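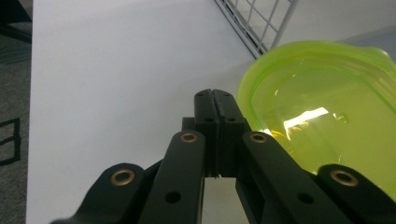 The hand-held gripper at the white table, jaws together, with the green container to the right.

Collecting at Jenthorpe: gallery
Posted by Dima Fakhoury, Jul 5, 2023

This page goes with the Mesberg collection, which we began in January and are still adding to. The aim is a set of short recordings of ordinary kitchen and table jobs, done by people holding a gripper in one hand. The recordings are used to train a policy that will later run on an arm with the same jaws fitted. We were asked for something to look at alongside the written notes, so the gallery starts with the view from the tool and the notes follow under short headings. More pictures will go up when the next round has been checked.

About the view
Everything the policy learns from is taken from the tool itself. There is no second camera on a stand and none on the ceiling. The black jaws and the linkage arms with their brass-coloured eyelets take up the lower half of the picture, and they stay in much the same place in every recording while the table and the objects move past behind them. New people find this odd for the first few goes. They tend to hold the tool too high so that they can see over it, and the recordings come out with a lot of tabletop and not much of the object. We now ask them to practise for a while before anything is kept.

The jaws
When the jaws are shut they meet along a thin seam, and the touching edges are slightly ridged. A recording has to begin with them shut and held still for a moment, then opened fully and shut again. The software uses that first movement to work out the width of the opening for the rest of the recording. If somebody forgets, the recording is thrown away. This was the most common fault in the first month and it is still the one I find most often when I check.

Surfaces and light
The table in the picture has a plain white top, which makes the edges of most objects easy to find. Clear and tinted plastic is harder. The green container lets the white surface show through it, and there is a strong patch of glare across the inside. Nyaga, who are building the training side, asked us not to leave recordings like this out. Their first model did well on solid bowls and boxes and badly on anything see-through, and they put this down to having very few examples. We have since gone back and done more with translucent things, with the lights left as they are.

Wire racks
There is a white wire grid rack near the top of the picture, beyond the container. Racks are difficult for a different reason. The thin bars and small square openings confuse the tracking if the tool is moved quickly over them. The rule at Jenthorpe is to slow down when a rack is close and to keep some plain table in view if you can.

What we have so far
3060 recordings have been accepted. They come from 13 people, working in turns, and cover 27 jobs. A job is something like moving an item into a container, turning a cup the right way up or laying a cloth flat. Each job has a one-line instruction and no script beyond that, so two people will often do it quite differently. We want that. If one way of doing a job starts to crowd out the others, I ask somebody new to take it on for a session.

Checking
I look through each batch myself, at double speed, and mark a recording as keep, trim or drop. Trim is for a good attempt with a long wait at either end. Drop is for a missing opening movement, lost tracking, or a hand in front of the lens for more than 16 frames. A fumbled grasp is kept if the person recovers and finishes the job, and gets a tag so that it can be found again.

Next
The Stendari office has offered us its kitchen, with darker worktops and a window along one side. We shall take the same jobs there and keep the recordings as a separate part of the set, to see how far a policy trained on the Jenthorpe recordings copes with the change. The instruction sheet for people collecting there has been rewritten, with the opening movement at the top in large type. Anyone at Mesberg who wants the old sheet can ask me for it.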